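Updated 17 March 2024

# How to Teach a Board Game Without Losing the Table

Every group has one person who reads the rulebook. If you are looking up how to explain a game, it's you, and I'm sorry. The job pays in chips and dip.

I've been running the Drerker game night for 9 years, mostly in a back room with bad chairs, and I have bored more people than a timeshare seminar. What follows is what I do now.

## Before anyone arrives

1. Read the rules all the way through, including the part about setup that you think you can skip.
2. Play two fake rounds by yourself, taking every seat. You will feel silly. Do it anyway, with the blinds down if needed.
3. Punch out the cardboard and bag it. Skindari comes with 243 pieces, and I once made four adults watch me separate all of them.
4. Put a sticky note in the rulebook wherever you had to read a sentence twice. Someone will ask about that exact sentence.

## Start with the ending

Tell people how the game is won before you tell them anything else. "Most sheep when the deck runs out" is a fine opening. The history of the shepherding guilds of Berisha can wait, possibly forever.

Next, say what a turn looks like in one breath. In Brarora it goes: roll, move, pay somebody. If your one breath turns into three, save the special cases for later. People can't hold on to an exception to a rule they haven't met yet. 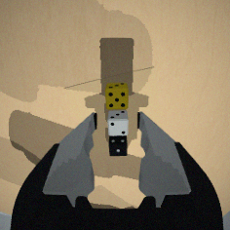

How long should the explanation take?

Ten minutes for a family game and twenty for a heavy one, counting questions. Past that, start playing and explain the rest as it comes up.

## Play a practice round

Deal everyone in, hands face up, and walk through one full round that doesn't count. Go first yourself and make a mediocre move on purpose, so the next player has something to beat. Then wipe the board and start for real.

Dice games are the easiest to practice. Let people roll before they know what the numbers do — they were going to anyway.

## Things to stop saying

- "It's really simple once you get it."
- "You'll see why that was a mistake."
- "Oh, I forgot to mention," right before you win.

That last one ended a November session early. I had 1,540 points and a rule I'd left out. We don't talk about it much, though it does come up whenever I reach for the rulebook.

## When someone asks something you don't know

Give yourself one minute to look it up. If the answer isn't there, pick whatever hurts the fewest people, write it on the box lid, and check later. Our Brarora lid now has more writing on it than the manual does, and two of the notes disagree.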